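Horutmont Fetch Task: Fault Report
Capstone project, final submission, November 2023

4. Failure of the two-handed grasp

The task required the Kirano humanoid to work at a refrigerator beside a desk, handling drink bottles with both hands. Over the test period we logged 81 attempts. The fault described in this section stopped 22 of them and led to 2 emergency stops.

In each case the right wrist controller dropped its force reading and held the last valid value. The grip routine then kept closing the fingers. The Standamov supervisor should have caught the stale reading, but its timeout had been set to 1,387 ms during bench work in January and never changed back. By then the bottle had already been squeezed past the limit in our risk assessment.

We first blamed the cable run at the elbow. Swapping the cable made no difference - the fault came back the same afternoon.

Views from the robot's head and from a fixed camera, in no particular order:
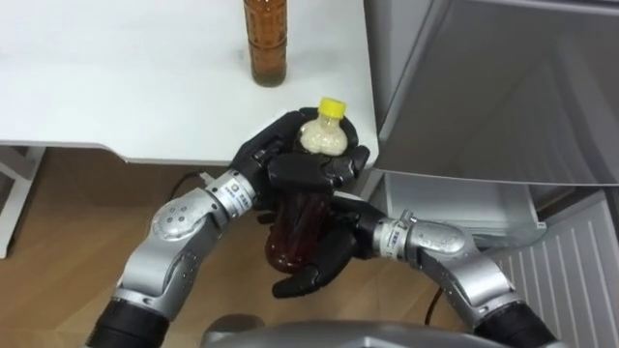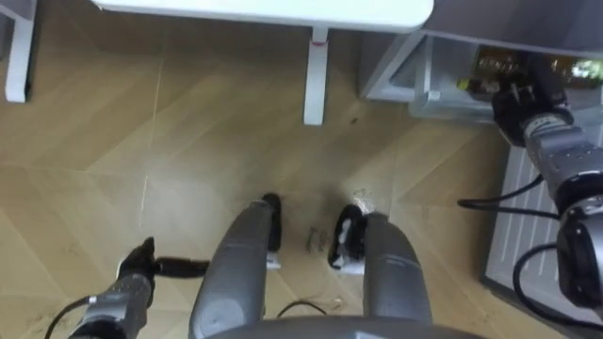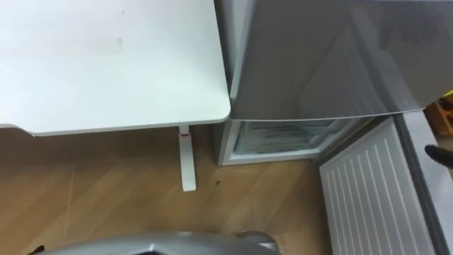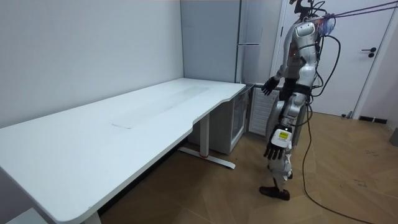 The timeout was shortened and a check added so that a repeated reading counts as a fault. The Rampersad rig was given the same change. Both hands now hold position on a fault and wait for the operator; opening them was ruled out, as a full bottle would land on the floor near the power cable. Retest results are in Section 5.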